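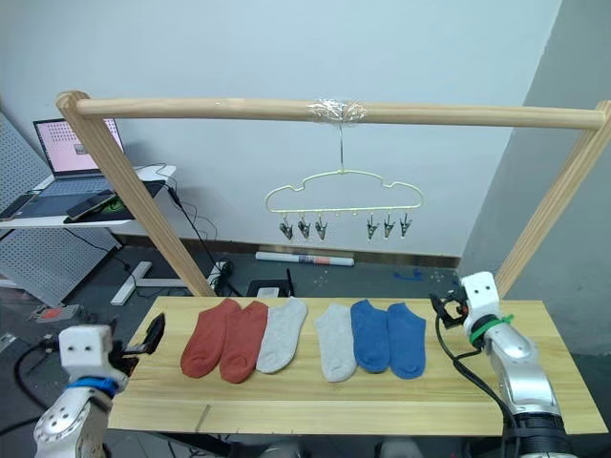
Household Work and Its Claims
Unit 9: Socks, pegs and the cost of sorting
Notes by Piyumi Wanigasekara

Read these with the laundry chapter. I disagree with a fair bit of it.

The chapter says to pair socks before hanging them, because "the sorting is done once". Maybe. In most homes socks come out of the machine in a lump, and somebody has to pair them at the basket, at the line or at the drawer. Pairing first moves the job. I have yet to see good evidence that it shrinks it.

The usual method, so we are all arguing about the same thing:

Lay the socks flat in one row, each colour beside its match.
Smooth out the heel.
Clip each sock by the cuff, working from one end of the hanger to the other.
Keep pairs on neighbouring clips.

Toe or cuff? Advice columns are very sure about this and disagree with each other. The case for the cuff is that clip marks end up where a shoe won't rub them. The case for the toe is that the elastic isn't stretched by the weight of a damp sock. An ankle sock weighs next to nothing, so I doubt the second argument matters much. Guilan Jiang takes the other side in her reading, and you should give her a fair go.

Clip hangers. A hanger with six clips, three to each side, takes three pairs of ankle socks. With an odd number of clips on each side, one pair has to straddle the middle if every clip is used. It's a small thing – but the chapter calls these hangers "made for pairs", and I'd like to know who checked.

On timing, the chapter reports that 12 households saved 13 minutes a week by pairing first. They timed themselves, they knew what was being tested, and there was no comparison group. Treat the number as a rumour.

For the tutorial (Koen Declercq's group meets in the upstairs room):
Bring one week of your own laundry notes, including odd socks. Say where the pairing happened and who did it. If your household doesn't pair at all, write that down too – last year a few people left it out, and the class totals were useless.

Reading: Jiang, pages 59 onward. Skip the boxed tips.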